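공 떨어뜨리기 장난감

공 떨어뜨리기 장난감은 위쪽 구멍이나 홈에 공을 넣으면 공이 안쪽 통로를 지나 아래로 나오도록 만든 영유아용 놀이 도구를 통틀어 이르는 말이다. 상자형, 경사로형, 탑형, 두드리기형 등이 있으며, 대개 앉기 시작한 아기부터 취학 전 아동까지를 대상으로 한다. 넓은 뜻으로는 구슬 굴리기 장난감의 한 갈래로 보기도 하지만, 구슬보다 큰 공을 쓰고 조립 과정이 없거나 단순하다는 점에서 따로 분류하는 경우가 많다.

명칭

한국어에서는 ‘공 떨어뜨리기’, ‘공 넣기 상자’, ‘볼 드롭’ 등의 이름이 섞여 쓰인다. 판매처에서는 공이 굴러 내려가는 제품까지 모두 ‘볼 드롭’으로 묶는 일이 흔하다. 교구 분야에서는 공이 사라졌다가 다시 나타나는 구조를 가리켜 ‘대상 영속성 상자’라는 이름을 쓴다. 이 이름은 눈에 보이지 않는 물체도 계속 존재한다는 것을 아는 능력, 곧 대상 영속성에서 왔다.

구조

기본 구조는 투입구, 통로, 받침의 세 부분으로 이루어진다. 투입구는 공보다 조금 크게 뚫으며, 어린 아기용일수록 여유를 넉넉히 둔다. 투입구 둘레를 오목하게 깎아 두면 공을 정확히 맞추지 못해도 저절로 구멍 쪽으로 굴러간다. 통로는 곧게 떨어지는 수직형과 비스듬히 내려가는 경사형으로 나뉜다. 수직형은 공이 나오는 시간이 짧고 소리가 크다. 경사형은 공이 움직이는 시간이 길어 눈으로 좇기 좋다.

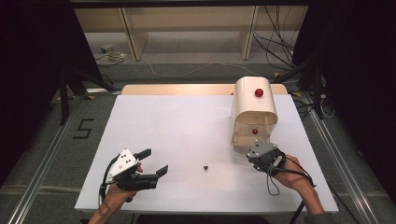 받침은 나온 공이 멀리 굴러가지 않게 막는 역할을 한다. 상자형에서는 앞쪽에 턱이 있는 얕은 쟁반을 붙이는 방식이 일반적이고, 탑형에서는 바닥판의 둥근 홈이 그 역할을 한다. 받침의 턱이 지나치게 높으면 아기가 공을 꺼내기 어렵고, 너무 낮으면 공이 밖으로 튀어 나간다. 안쪽 바닥은 출구를 향해 조금 기울어 있어야 공이 중간에 멈추지 않는다.

재료

초기 제품은 대부분 나무로 만들었다. 너도밤나무와 자작나무가 많이 쓰이는데, 결이 촘촘하고 모서리를 둥글게 다듬기 쉽기 때문이다. 플라스틱 제품은 성형이 자유롭고 물로 씻을 수 있다. 통로를 투명하게 만들어 공의 움직임을 보여 주는 제품도 있고, 반대로 통로를 완전히 가려 공이 나타나는 순간을 기다리게 하는 제품도 있다. 공은 나무, 플라스틱, 고무, 털실 등으로 만든다. 나무 공은 무게감이 있고 소리가 분명하며, 털실 공은 소리가 거의 나지 않고 손에서 잘 미끄러지지 않는다.

놀이의 발달 단계

처음 접하는 아기는 공을 넣기보다 쥐고, 두드리고, 입으로 가져가는 행동을 먼저 보인다. 어른이 공을 넣는 모습을 되풀이해 보여 주면 차츰 투입구 위로 공을 가져가지만, 손을 제때 펴지 못해 공을 쥔 채로 머무르는 일이 많다. 쥐는 동작은 일찍 나타나는 데 비해 의도에 맞추어 놓는 동작은 늦게 자리 잡는다. 놓기가 익숙해지면 공이 나오는 쪽을 미리 바라보는 행동이 나타난다. 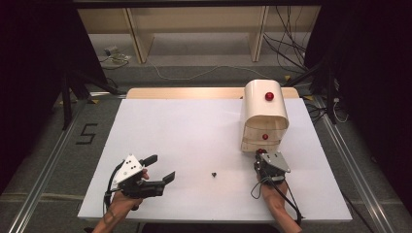 두 손을 함께 쓰는 행동은 그다음에 두드러진다. 한 손으로 상자를 누르고 다른 손으로 공을 넣거나, 양손에 공을 하나씩 쥐고 번갈아 넣는다. 걸음마를 시작한 뒤에는 공 대신 블록이나 숟가락 따위를 넣어 보는 일이 잦다. 이때 물건이 통로에 걸리기도 하므로, 옆면이나 뒷면을 열 수 있는 제품이 관리에 편하다. 더 자란 아동은 공의 색을 나누어 넣거나 순서를 정해 놀고, 여러 개를 한꺼번에 넣어 나오는 차례를 비교하기도 한다.

제품의 예

목제 교구를 만드는 Jõgi의 기본형 상자는 위판에 구멍 하나를 뚫고 앞쪽에 쟁반을 단 전형적인 형태이다. 본체 무게는 700그램이며, 나무 공 한 개가 들어 있다. 같은 회사의 후속 제품은 투입구에 서랍을 더해, 공을 찾으려면 서랍을 직접 당겨 열어야 한다.

Dornar는 플라스틱 탑형을 주로 낸다. 층마다 경사판의 방향이 엇갈려 공이 좌우로 오가며 내려오고, 층을 떼어 높이를 바꿀 수 있다. Skulamo의 두드리기형은 망치로 공을 쳐서 구멍에 밀어 넣는 방식으로, 구멍 둘레의 고무 고리가 공을 잡고 있다가 힘을 받으면 놓아준다. 공의 지름은 56밀리미터이다.

안전

공의 크기는 이 장난감에서 가장 중요한 안전 요소이다. 작은 공은 입에 들어가 기도를 막을 수 있으므로, 여러 나라에서 어린아이용 공의 최소 크기를 규정하고 있다. 사용 중에 공이 쪼개지거나 칠이 벗겨지면 바로 교체한다. 다른 제품의 공을 섞어 쓰면 투입구에는 맞더라도 권장 연령에 맞지 않을 수 있다. 투입구와 출구는 손가락이 끼지 않는 크기여야 하며, 나무 제품은 거스러미가 일지 않았는지 때때로 살펴야 한다.

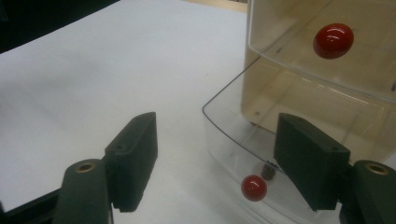 관리

나무 제품은 물에 담그지 않고 꼭 짠 천으로 닦은 뒤 그늘에서 말린다. 습기를 오래 머금으면 바닥판이 휘어 공이 출구까지 가지 못하는 경우가 생긴다. 휜 정도가 작으면 뒤쪽 다리에 얇은 펠트를 덧대어 기울기를 되찾을 수 있다. 플라스틱 제품은 중성 세제로 씻되, 투명한 부분은 거친 수세미를 쓰면 흠집이 나서 안이 뿌옇게 보인다. 털실 공은 망에 넣어 찬물로 세탁한다.

대여와 보급

공 떨어뜨리기 장난감은 사용 기간이 짧아 장난감 도서관의 대여 품목으로 널리 쓰인다. Drosotley 장난감 도서관의 경우 보유 장난감 200점 가운데 19점이 이 종류에 속한다. 대여용은 공을 잃어버리는 일이 잦아 여분의 공을 따로 보관하며, 반납할 때 본체와 공을 함께 확인한다. 가정에서는 골판지 상자에 구멍을 뚫고 안쪽에 두꺼운 종이를 비스듬히 붙여 비슷한 장난감을 만들기도 한다.

같이 보기

구슬 굴리기
모양 맞추기 상자
대상 영속성
장난감 도서관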